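Mug Lovers and Coffee Drinkers Wanted for a Study of Everyday Cups

Stinero is looking for people who drink something hot most days and have opinions about what they drink it from. If you have a favorite mug at home, the one you reach for even when it's still in the dishwasher, we would love to hear from you. You don't need to know anything about pottery or design, and you don't need to be a coffee expert. Tea people, cocoa people and folks who just like hot water with lemon are all very welcome.

What we're up to

We are a small tableware studio on the ground floor of the old Renaud building, and for the past couple of years we have been working on a plain, good-sized mug that we hope a lot of people will be happy to use every day. It has gone through more versions than we care to admit. The shape of the body is pretty much settled now. The handle is another story - we have changed its curve, its thickness and how far it stands away from the side, and each time half the studio loves it and the other half goes back to the one before. It's time we stopped arguing among ourselves and put these mugs in front of people who have never met us.

So this November we are inviting 50 people to come sit at our table, pick up some mugs, set them down again, drink from them, and tell us what they think in their own words. Nice comments are lovely, of course, but the grumbles are every bit as useful. If a handle pinches your knuckle or a rim feels too thick on the lip, please say so! One of our early testers told us that a mug made her feel like she was holding a bucket, and that one sentence changed the whole line.

What a visit is like

You would come in once, for a little under two hours. We start with a cup of whatever you like and a short chat about how you drink at home: sitting or standing, at a desk or on the porch, one cup or many, milk or no milk. There are no right answers, and if you mostly drink your coffee in the car, we want to know about that too.

After that you'll move to the long table and try 4 mugs, one at a time. With each one we'll ask you to do the ordinary things a person does with a mug. Lift it by the handle empty, then lift it filled. Carry it across the room to the window seat and back. Turn it so the handle faces your other hand. Put it down without looking at it, the way you do when you're reading. Then you drink from it for a while and we leave you in peace, with a notepad close by in case something comes to mind.

The last part is a sit-down with one other participant, where the two of you compare notes. People tell us this is the fun part, and it does tend to run over, so please don't book anything too tightly behind it. We have had two strangers go on for a good long time about whether a handle should fit three fingers or four, and they left together still talking.

Who we would like to meet

Anybody 18 or older who drinks from a mug at least four or five times a week. We are hoping for a real mix of hands, and that matters more to us than almost anything else. Big hands, small hands, long fingernails, rings that never come off, left-handers (we never get enough left-handers), and people who find gripping or lifting harder than they used to. If you have arthritis, a tremor or an old wrist injury and you would like to take part, please do write. The table is on the level, there are no stairs from the street, and you can skip any task you don't feel like doing.

We would also like to hear from people who wash dishes for a living, or who have carried a lot of cups in a café or a diner. You know things about handles that the rest of us don't.

Please don't sign up if you work for another maker of cups or dishes, or if you have been to one of our mug tables before. We are fond of our earlier guests, but we need fresh eyes this time.

What you'll get

Each participant receives a thank-you payment of $50 on the day, plus a mug from our seconds shelf to take home. Seconds have a small mark or a glaze spot somewhere and are perfectly fine to use. Drinks and something baked are on us, and if you have an allergy or a food you stay away from, just mention it when you write.

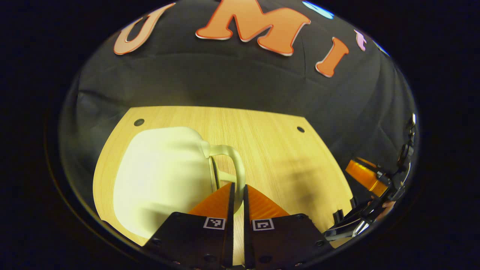 White ceramic mug with a rounded body and a looped handle, on a light wooden tabletop.

Where and when

The studio is at 228 Homgate, on the corner across from the Pluleck bakery. If you reach the bus shelter you have gone a little too far. There is parking behind the building and a rack for bikes by the side door. Visits start at 10 in the morning or 2 in the afternoon, and we can usually add an early evening visit for people who can't get away from work. Tell us which suits you and we'll do our best to match it.

How to sign up

Drop us a note through the contact form on the Stinero website, with "Mug table" in the subject line, or leave a card at the studio door if you happen to be passing. Please include:

Your first name and the best way to reach you
What you usually drink, and how many times a day
Which hand you use to pick up a cup
Whether mornings, afternoons or evenings work better
A few words about your favorite mug, and what you like about it

That last one is optional, but we read them all and they brighten up our day no end. A picture of the mug is welcome too, chips and all.

We answer everyone, usually within a week. Should the places fill up before we get to you, we'll ask whether you would like to stay on our list for the next round, when we expect to be looking at bowls. Your notes and comments stay in the studio and are used only for our work on the mugs. We don't put your name next to anything you say, and you may change your mind about taking part at any point, even halfway through your second cup.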